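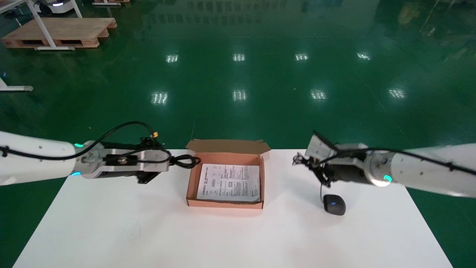
Unit 8: Boxing a Small Item (the tuck-lid carton)

Handout for the Packing and Dispatch evening course. Last updated Feb 23, 2020.

Okay, so last time we did tape and labels, and I promised you we'd get to actual packing. I'm starting with one small item in one shallow box on a clear table, and that's really all you need for this unit. A black computer mouse is a great thing to practice on because it's small, it's curved, and it slides around in a box like a bar of soap if you let it.

First, the box

We're using the shallow corrugated kind with the lid attached at the back and little tabs at the ends of the lid. In class I call it a tuck-lid. The Krajewska catalog calls it a "one-piece mailer" and Folerus calls it something else again, so please don't get hung up on the name when you order.

Stand the lid up before you do anything else. If the crease is stiff, fold it back once past upright and let it settle. It'll lean a little, and that's fine! What you don't want is a lid that keeps flopping down on your hand while you're placing the item. Pull the side tabs outward too, so they aren't hanging over the opening.

Where things go on the table

Box in the middle, item off to one side. I like mine on the right, but lefties should swap. Keep the space in front of the box free – that's where your paper goes later, and it's also where everybody puts their coffee. Please don't.

A white table top is nice for this work. You'll spot a stray staple or a bit of torn cardboard right away, and small dark items don't disappear on you the way they do on a dark bench.

Placing the item

Two sheets of kraft paper, crumpled loosely, go in first. Then the mouse, buttons up, lowered in from above. Don't push it in from the side, you'll bulldoze the paper into a corner (I still do this when I'm rushing). If there's a cord, wrap it in a flat loop and lay it beside the item, never underneath.

Now the shake test. Close the lid with your palm, lift the box, and tilt it toward each end. If you hear a slide, open up and add paper at that end. If the lid bulges, take some out.

Closing

Tabs in first, then the lid comes down, then the front edge tucks. People do the front edge first all the time and then wonder why the corners stick out. One strip of tape across the front is enough for anything this light.

From my own days at Varnex

We had a returns week one October with 1,589 small parcels, and 605 of them had come open at a corner. I spent a lot of hours with those boxes! Nearly all the ones I handled had the tabs left outside the lid, so yes, I'm a bit of a nag about tabs.

For next time

Read the Avach sheet on void fill, both sides. Pack one small item at home in any shallow box you've got, and bring it in closed. We'll open them together and look at how the paper moved on the trip over.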